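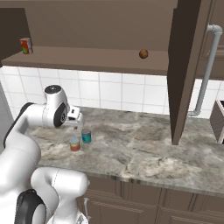 Kitchen task, episode 797, wrist above the teal can, before any grasp.

Ticket: Pick-and-place policy misses the rear can when two cans stand close together
Project: Tustia (student manipulation project, Drulterham)
Component: sim / grasp target selection
Priority: medium
Status: resolved, one follow-up open

Summary

In the simulated kitchen the arm is told to pick up the teal can and put it on the upper shelf. With a single can on the counter the task completes in nearly every episode. With a second can placed in front of it, the gripper comes down off centre, clips the rim of the target and pushes it backwards. The planner reports success on the approach and failure on the lift. No error is raised in between.

Environment

Tustia main branch, with the March scene pack.
Simulator on the lab desktop, headless, rendering switched on for saved episodes only.
Parallel gripper, default finger settings.
Control script: the team version, forked from the Strobel starter code handed out at the beginning of the module.
Seed fixed at 2672 for all runs below unless stated.

Steps to reproduce

1. Load the kitchen scene with the two-can layout.
2. Set the target to the teal can.
3. Run 200 episodes with object jitter on.
4. Sort the log by lift result and open any failed episode.

Expected: the fingers close on either side of the target can and the can leaves the counter.

Observed: the fingers close on one side of the can body, or on nothing. The can is displaced towards the backsplash. The arm then carries out the whole shelf motion with an empty gripper and the episode is marked failed at the final check.

Log

Entry 1
Reproduced on the lab desktop and on a laptop. Same seed gives the same failure on both, so it is not a timing problem on the slower machine. The one-can layout is unaffected.

Entry 2
Checked the obvious things first. Finger opening is wide enough for the can diameter with clearance on both sides. Gripper force is unchanged from the one-can runs. Friction on the can material is the value in the scene pack. Raised the friction anyway for one batch - no difference, as expected if the fingers are not making proper contact.

Entry 3
Turned on the target marker in the viewer. The marker should sit on the axis of the teal can. In the failed episodes it sits between the two cans, nearer to the teal one. The arm is going exactly where it is told. This moves the fault out of the controller and into the target estimate. Component field changed from "gripper" to "grasp target selection".

Entry 4
The target estimate comes from the segmented point cloud. Dumped the cloud for episode 797 and looked at the cluster labels. Both cans are in one cluster. The centroid of that cluster is the marker position from Entry 3.

The clustering distance is set in the config file and has not been touched since the first week of the module. At that stage the only objects in the test scene were widely spaced blocks.

Entry 5
Reduced the clustering distance by half. The two cans now separate in most episodes, but the can on the counter sometimes splits into a lid cluster and a body cluster. When that happens the script picks the larger one, so the horizontal position is usable, but the grasp height comes out too low and the finger tips touch the marble. Contact with the counter triggers the safety stop and the episode ends there.

Not acceptable as a fix. Reverted.

Entry 6
Tried colour as a second test before the centroid is taken. Points are compared with the reference colour of the target and dropped if they are too far off. The teal label and the red lower label of the front can are easy to tell apart. The lids are not. Both are pale and silvery, and lid points from the front can are kept along with those from the target. The marker moves closer to the correct axis but is still pulled forward.

Failure rate is lower. Still failing.

Entry 7
Left lid points out of the colour test entirely and used label points only for the horizontal position. Height is now taken separately, from the highest point within one can radius of that position. With this change the marker sits on the can axis in every episode inspected by hand.

Note for anyone repeating this: the radius has to come from the object file. The constant in the helper script is for the old blocks and is too large.

Entry 8
Second fault found while checking Entry 7. In a few episodes the target was correct and the arm still touched the front can on the way down. The approach path comes in from the left at a slant and the lower finger passes over the front can with very little room. The path planner was treating the front can as part of the target object, again from the merged cluster, and so was not avoiding it.

Changed the order of operations. The target is now separated first and everything left over on the counter is passed to the planner as an obstacle. Added a vertical section to the end of the approach, starting above the taller of the two cans.

Entry 9
Full batch run overnight with the changes from Entries 7 and 8. Total of 2,397 episodes completed before the disk quota stopped the job. No failures of the type described in this ticket. Remaining failures are all at the shelf stage and are listed below as a separate item.

The quota was reached because saved images were left on for every episode. Turned back to failed episodes only. Please do the same on the shared account.

Resolution

Cause: clustering distance too large for objects placed close together, giving one merged target. The same merged cluster also hid the front can from the planner.

Fix: label points for horizontal position, local maximum for height, remaining counter objects passed as obstacles, vertical final approach. Merged to main. The clustering distance itself is unchanged.

Files touched: target estimate, approach planner, kitchen config. The blocks scene was re-run after the merge and still passes.

Follow-up (open)

Shelf placement. The upper shelf already has a small can near the left end and a small round object further right. The place position is currently a fixed point on the shelf and takes no account of either. When jitter moves the small can inwards, the carried can is set down against it and one or both tip over. The open cabinet door on the right limits how far the place position can be moved in that direction, as the elbow needs the room.

Proposed: run the same cluster step on the shelf before the place motion and choose the widest free gap. The shelf is well inside the reach of the arm over the left half. The right half needs checking with the door in its present position.

Needed before the Dendesico round, where the shelf layout is set by the organisers and is not known in advance. A fixed place position will not do for that.

Related

Gripper carries on with the shelf motion when empty. This wastes most of the time in a failed episode. A finger-gap check after closing would catch it: if the gap is smaller than the can diameter less the tolerance, stop and go back to the start of the approach. Separate ticket raised, low priority, suitable for whoever finishes their section of the report first.

Ticket closed for the counter fault. Shelf item carried over to a new number.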